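Prondis User Forum > Teaching and Demonstration > Two-arm tasks

Thread: Remote control or hand guiding for cloth handling -- request for views

bench_office_hustdale
Posted February 23, 2024

Our group at Hustdale is preparing its written procedure for recording two-arm demonstrations. The tasks are the handling of a small cloth and the placing of wooden sticks on a tray. The present draft requires that all demonstrations be given by remote control, with the operator seated away from the bench. Members with experience of guiding the arms by hand are invited to comment before the draft is adopted.

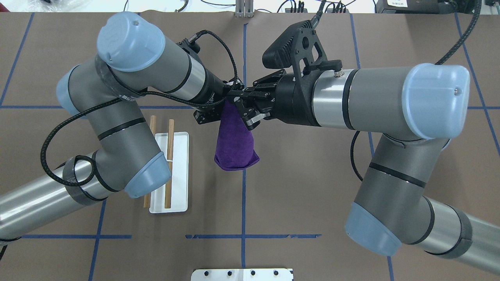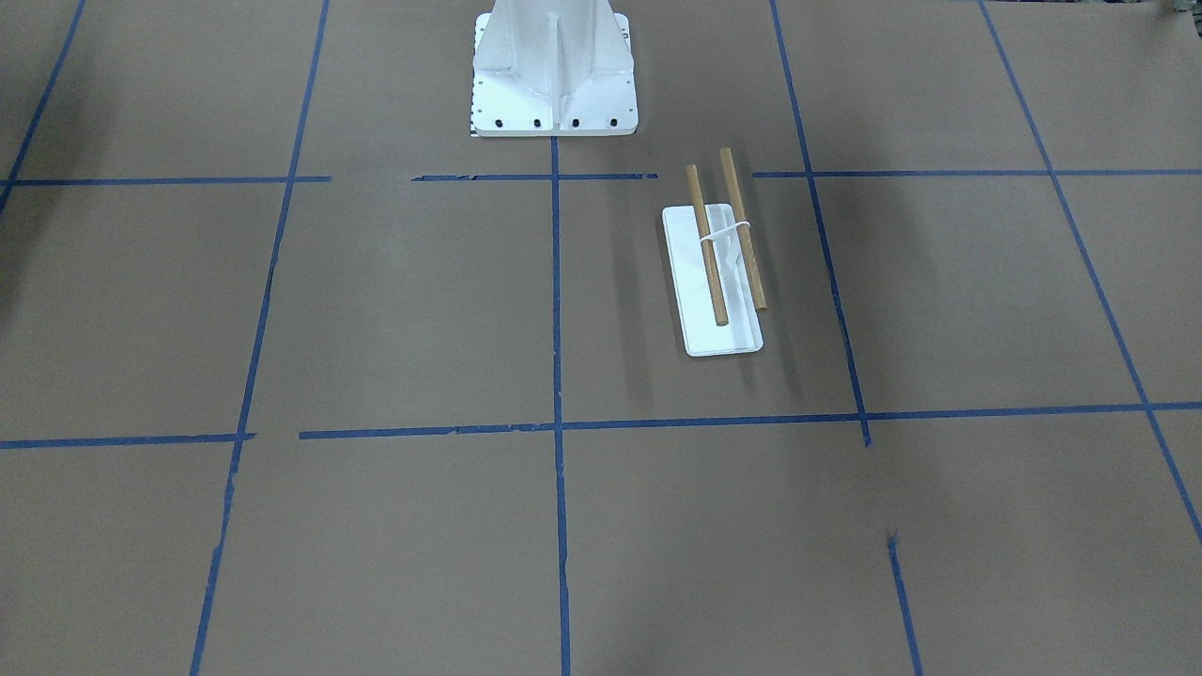
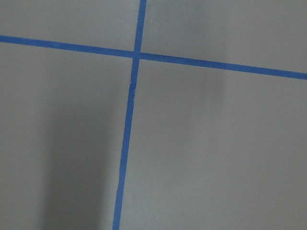
Re: Remote control or hand guiding for cloth handling
trurnmont_cell_4

Thank you for circulating this. We would ask you to reconsider the requirement as it applies to cloth. When both grippers hold the top of the cloth, as in your first picture, the distance between them is the whole of the difficulty. An operator guiding the arms by hand feels the pull at once. By remote control the operator has only the view to go by, and our trainees have tended to separate the grippers too far before noticing.

We recorded 100 demonstrations of a comparable task by hand guiding and 47 by remote control. The second set took us longer to prepare, although the operators were the same.

Re: Remote control or hand guiding for cloth handling
bench_office_hustdale

The point is noted. Our concern with hand guiding is that the operator's hands and sleeves enter the camera views. A policy trained on such recordings will later be run without them. May we ask how this was dealt with at Trurnmont?

Re: Remote control or hand guiding for cloth handling
trurnmont_cell_4

The arms were guided once by hand and the motion was then replayed with nobody at the bench. Only the replay was kept for training.

Re: Remote control or hand guiding for cloth handling
slow_gripper

With respect, replay is satisfactory for a rigid part and unsatisfactory for a cloth. The cloth does not hang in the same way twice. During a replay the arms repeat a correction that was made for a fold which is no longer there, and the recording then teaches the policy to move for no visible cause. We abandoned the method in October and discarded everything obtained by it.

For the sticks I would have no objection to replay, provided that the tray and the sticks are returned to the same position each time.

Re: Remote control or hand guiding for cloth handling
trurnmont_cell_4

I do not accept that this is true of every cloth. A small piece, lifted from a fixed starting fold, has been repeatable enough for our purposes. I do accept that the procedure should state the starting fold.

Re: Remote control or hand guiding for cloth handling
prokopenko_bench

May I raise a separate matter, namely the blue tape? It appears in all three pictures. In the third, the wrist view contains the crossing of two strips and otherwise only the plain surface and its shadows. If the tray is always placed in the same square, the policy may learn the square and pay little attention to the tray. The Prokopenko bench removed its tape before recording for this reason.

Re: Remote control or hand guiding for cloth handling
bench_office_hustdale

The tape is to remain. Operators use it to set out the starting positions, and the draft requires the tray to be moved to a different square after each session. It may be turned at any angle within the square.

Re: Remote control or hand guiding for cloth handling
prokopenko_bench

I would suggest moving it after each demonstration. A session is too long an interval, particularly if one operator records the whole of it. I remain of the view that the tape should come up -- small pencil marks would serve the operators equally well.

Re: Remote control or hand guiding for cloth handling
slow_gripper

I support the change of interval but not the removal. Pencil marks cannot be found from the operator's seat.

One further item for the sticks. In the second picture they are held together by a white band or loop. The procedure should say whether the pair is to be treated as a single object, as operators will otherwise choose different places to grip it.

Re: Remote control or hand guiding for cloth handling
bench_office_hustdale

The following amendments will be entered in the draft.

1. Cloth: remote control only. The starting fold is to be stated on the record sheet.
2. Sticks: remote control, or hand guiding followed by replay. The two kinds of recording are to be stored separately.
3. Tray: to be moved to a different square after each demonstration.
4. Banded sticks: to be gripped as one object.

The question of the tape is left open. Trurnmont's objection to item 1 will be recorded in the notes to the draft.

Re: Remote control or hand guiding for cloth handling
trurnmont_cell_4

We are content with that. Please also record that our objection concerns small cloths only.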